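Policy pauses over the basket and never closes - perception or control?
Skulano forum > Manipulation > Learning from demonstration

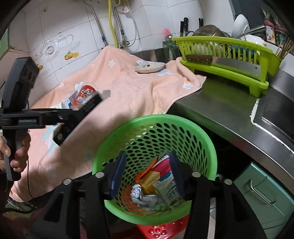 mattock_hill
Posted 2021-03-17

The task is sorting packaging in ordinary kitchens. One hand works the basket, the other handles items on the counter, and both are hand-held grippers with the camera on the tool. We recorded 1,001 episodes during February, converted them with the Rerkov exporter and trained a two-arm policy on the lot. It takes images from both tools plus gripper width, and puts out relative poses and widths.

Training loss looks fine. On the arms, the left side does well enough. The right side comes down over the basket, stops with the jaws open and stays there. Sometimes it drifts a little to one side and comes back. Out of 40 runs it closed on something in 20, and in the other half it hovered until I stopped it.

What I have tried so far:
Longer action horizon. No change.
Shorter action horizon. Worse, with jitter.
More image augmentation, mostly brightness and colour. Slightly better approach, same stall.
Dropping the wrist pose history from the input. No change.

My own feeling is that this is perception. The basket is full of overlapping cartons, wrappers and crumpled paper, and I don't think the encoder can tell where one thing ends and the next begins. I am thinking of putting a segmentation model in front of it. Has anyone done that with a camera this close to the jaws?

pennyfarthing_9
I wouldn't start with segmentation. A stall with open jaws is nearly always in the data. How long do your demonstrators wait over the basket before they close? If one hand is waiting for the other to finish, you have a lot of samples where the right answer is "do nothing", and the images barely change. The policy has learned to do nothing very well.

mattock_hill
They do wait. The instruction was to keep the basket hand in position while the other hand dealt with its item. I haven't measured how long.

pennyfarthing_9
Measure it. Take the right gripper's speed and width, mark every stretch where both are nearly constant, and plot the lengths. Half an hour's work in a notebook.

tarn_and_fell
I partly disagree with the above. We had pauses in our data too and removing them all made things worse. The arm then went for the basket while the other arm was still over it, and the two wrists met. Waiting is part of the task if the hands share a space. The trouble is that the policy has nothing to tell it when the waiting is over.

Does the right side get the left gripper's pose as input, or only its image?

mattock_hill
Only the image. Each tool's pose is relative to its own start, so there is no common frame between them in the exported data.

tarn_and_fell
Then that would be my first fix. When the hands are close you can see the other tool in the picture, but your policy has to work out from pixels alone whether the other jaws are still busy. With motion blur on whatever they are carrying, that is a lot to ask. Add the relative pose between grippers and the left width as inputs. If I remember rightly the Rerkov exporter has a setting for a shared map. It is off by default.

quillback
The setting is there but be careful with it. It relies on both cameras being localised in the same map, and kitchens are hard for that. White tiles give you very little to track and stainless steel gives you reflections that move when you do. We got a good shared map in an office with bookshelves and a poor one in every kitchen we tried. Check the reprojection error per episode before you trust the relative pose. A wrong one is worse than none.

mattock_hill
Useful, thanks. Is there a cut-off you use?

quillback
We throw out an episode if the mean error goes over 2 pixels at any point while the jaws are moving. It is a crude test but it catches the bad ones. Decals on the tiles help a bit, as does a patterned towel, so long as the cloth stays put. If someone drags the towel halfway through, the map goes with it.

gantry_lane
I will speak up for perception, as no one else has. Closing 20 times out of 40 tells you little unless you know what was under the jaws. Did you log which item was on top? In our bins the policy was happy with cartons and would not commit to soft pouches or paper. Cartons have edges, and a milk pouch changes shape each time. If your failures fall mostly on soft items, no amount of trimming will help.

pennyfarthing_9
Fair point, but he can look at the runs and see. It doesn't need a segmentation model to find out.

gantry_lane
I didn't say it did. I said look at the items before retraining.

mattock_hill
I have video of all 40 runs, so I can go back and label the top item. I'll do the pause plot as well.

On control, the low-level side is the Horgan driver with its standard impedance settings. Could that play any part? When I look at the commands during a stall, the width output sits just below fully open and wobbles.

tarn_and_fell
A wobble like that suggests the policy is averaging between wait and close. I don't think the driver is at fault. Still, check for a dead band on the width command. Ours ignored small changes, so the jaws never started moving, the images never changed, and the policy kept giving the same answer.

quillback
Agree on the dead band. Easy to test: replay a recorded demonstration through the driver with no policy and compare the commanded and measured width. If the replay closes late, you have a control problem on top of whatever else is wrong.

mattock_hill
Replayed a handful just now. Measured width lags the command at the start of every close, and small commands are dropped altogether. So there is a dead band. I turned it off in the config and ran the old policy again, same basket. It still hovers, but for less time, and on two runs it closed after a wait where I would have expected a full stall.

Pause plot is done too. It has a long tail, much longer than I thought, and nearly all of it is the right hand.

pennyfarthing_9
Then shorten the tail and leave the rest. Keep the start and end of each pause and thin out the middle. You don't have to remove it all.

tarn_and_fell
I can live with that, as long as the other gripper's pose goes in at the same time.

gantry_lane
And the item labels?

mattock_hill
Half done. More of the stalls are on soft things, but there are a few on cartons as well, so I don't think it is one or the other. I'll export again with the shared map, apply the 2 pixel cut, thin the pauses and retrain. The segmentation idea is on hold for now.

skerry_post
Reading along because we have the same stall with the Skudedlow planner on top. In our case the planner was timing out and sending the last pose again, which looks just like a hover from outside. Not your problem if you have no planner, but anyone else who finds this thread should check their log for repeated timestamps first.

mattock_hill
No planner here. I checked the timestamps anyway and they are clean. The new export is running.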